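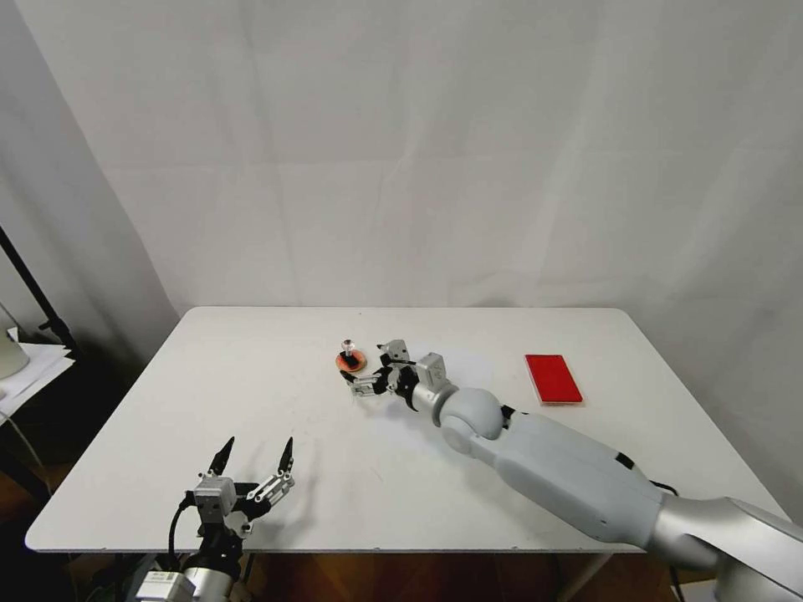

Search this site Go

Progress report, Gomstead Tenants' Repair Fund
To: Pliradano small grants desk
February 20, 2023
Prepared by Yoon-hee Shim

Quick one, sorry it's a few days behind. Covers the period since the September report.

Where we are: 57 repair requests closed. Mostly leaks, door locks, dead outlets, two ceilings. Three still open, all in the Wi building, all the same problem — the riser on the east side. Plumber has been out twice. He wants to open the wall on the second floor and the landlord's agent wants it in writing who pays to close it again. I have sent that letter. No answer yet, will chase.

Heating. The big one this winter. Space heater loans went out fast once it got cold and we had a waiting list by the second week. Bought more from the winter line in your grant. Every heater goes out with the one-page safety sheet, which is now in Spanish and Korean as well as English. The Korean one had a mistake in the phone number, fixed and reprinted, old copies pulled.

Money. Spent $1581 on parts and heaters this period. Labor is seperate and goes on the other form. There is $1000 left in the emergency line and I would like to carry it over past the end of the grant year if you allow that. Last year you did, but I had to ask before the cutoff, so I am asking now. Receipts are in the shared folder by month. One is missing, from the hardware store, I have the card statement for it and put that in instead. Let me know if not OK.

Request line. Moved everything over to Pluvby in the fall. People text a photo and an address and it makes a ticket. Works well for most, older tenants still call and we type it in for them. It sends a "your repair is done" message when a ticket is closed, and twice it got closed by mistake before anyone had been. Two very annoyed phone calls. Only the scheduler can close tickets now.

Didn't happen: the weatherstripping workshop. Room fell through, then the date, then I had flu. Would like to run it before next winter, same budget, no extra ask.

Also behind on the tenant survey. Forms are printed, not handed out. My fault.

Next up
- riser, obviously
- heaters back in, tested, cords checked, stored
- survey out to all the buildings
- pick a new date for the workshop
- window locks on the ground floor units, tenants keep asking and they are rihgt to

Need from you: a yes or no on the carryover, and the new version of the final report form. The link in your last email goes to the old one.

Can talk any afternoon — mornings I'm on site.

Yoon-hee

0 comments 3 shares

Contact | © Gomstead Tenants' Repair Fund | Back to top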